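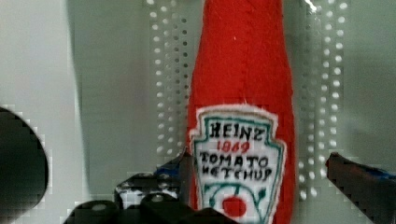 I bought the Kurholm play table in October for the back room of our shop in Ovcombe, where children wait while their parents look at fabric. It cost £58 from Sakalauskas, delivered flat in one box. We have used it six days a week since then.

## Putting it together

The legs bolt on with the key supplied. Mine took half an hour, most of it spent on one bolt that went in crooked. The instructions are drawings only and the third one is wrong: the short brackets go on the inside. Tighten everything again after a week.

## In use

The height suits children from three to six. Older ones kneel. It doesn't rock on our floor, which is old and uneven, though the feet have no adjusters and I had to put felt under one of them.
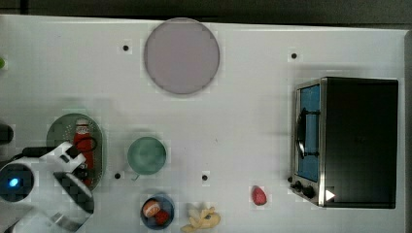 Size matters more than finish when you choose a table for pretend cooking. The cheaper Rarau I had before was too narrow, and every game ended with things on the floor. A white top gives a good clear background, and a big lavender-grey plate can sit well apart from the green bowl with open space all round it. Felt-tip comes off ours with a damp cloth. Biro does not.

## Complaints

The corners are sharper than I would like and no guards are included. Spare bolts have to be ordered by email, and mine took 4 weeks to arrive.

I would buy it again at the same price, but not at the full £75.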